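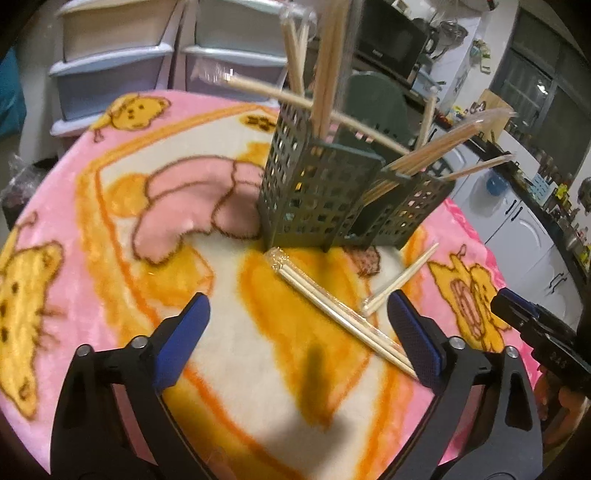
My sister says you can't call it a robot if your own hand is inside it, and I say she should come back in February and see who's laughing. She's holding the other gripper when she says this, so I don't take it too seriously.

The arm itself is in the bedroom. It's called Gullus, which was the name on the crate, and I paid for it with the money that was supposed to fix my car. It has a very nice shoulder and it knows absolutely nothing. So for now the two of us stand in our mother's kitchen in Namasby with grippers in our fists, putting chopsticks into a green caddy and taking them out again, and at night Gullus gets to study.

"How many times have we done this?" she asks.

"Two hundred."

"And how many does it need?"

I pretend to look for a pair that's slid under my wrist. It's 4,000. She knows it's 4,000 – I wrote it on the fridge.

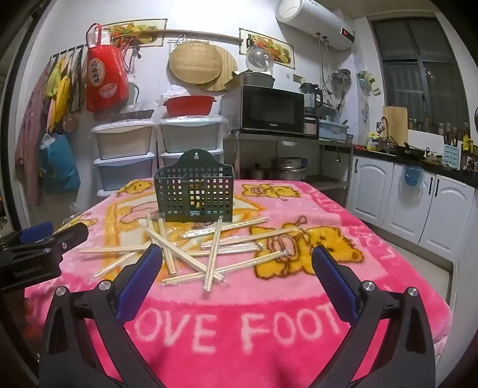

The blanket was her idea and I fought it. I wanted a proper bench, gray, bolted down, like the one at the Munro workshop where I used to rent a corner (and where they charged me for the light over it!). She said the table was too slippery and went and got the pink one with the bears off her old bed. She was right, too. The plush holds a chopstick just enough that you can get the blue pads around it, and when you drop one it doesn't go skating off toward the stove.

What gets me is the plastic. A bare chopstick is easy, my grandmother could have taught Gullus bare chopsticks in an afternoon. But put it in a clear sleeve and it shines when you move, and there's always that floppy bit at the end that looks like something you could grab. I've grabbed it plenty. You lift, feeling very proud, and the sleeve folds over and the whole thing points at the floor.

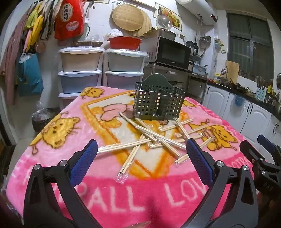
*Caddy empty, chopsticks everywhere. Back to the start.*

Our mother comes in for her tea and stands there with the cup, watching us.

"You could use your hands," she says.

"We are using our hands," my sister says.

"Faster, I mean."

She reaches between us, scoops up as many as she can hold and drops them in the caddy in one go. Then she straightens the blanket where I'd rucked it up with my elbow, pats the bear, and goes back to her program. Neither of us says anything for a bit. I'm thinking about whether Gullus could ever learn to scoop, and how many wrists that would take, and what I'd have to sell.

"Don't," says my sister.

"I didn't say anything."

"You were pricing it."

I tip the chopsticks out again and she picks up her gripper. 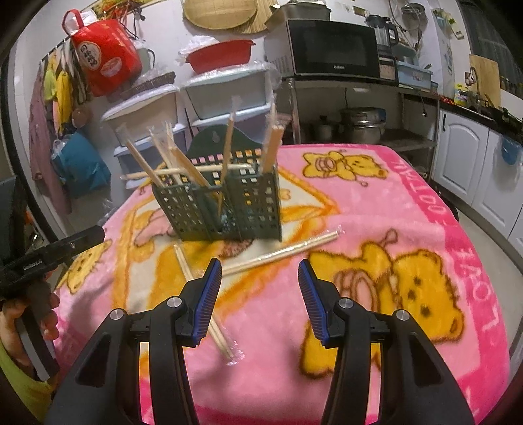 ## The first night with Gullus

We carry the arm in after our mother has gone to bed, 2 of us shuffling sideways down the hall, me whispering about the door frame. I load the training program, a thing called Patier that takes forever to start, and my sister puts one wrapped pair on the blanket.

Gullus thinks. Then it comes down, slow as a crane, and opens, and stops just above the sleeve. It waits there so long that I reach for the switch.

"Leave it," she says.

It closes on the floppy bit. It lifts. The plastic folds over and the chopsticks point at the floor, exactly the way mine do, and my sister has to put a dish towel over her mouth so she won't wake the house.

"Well," she says when she can talk, "it's definitely yours."

I push the pair back to the middle of the blanket and tell it to go again.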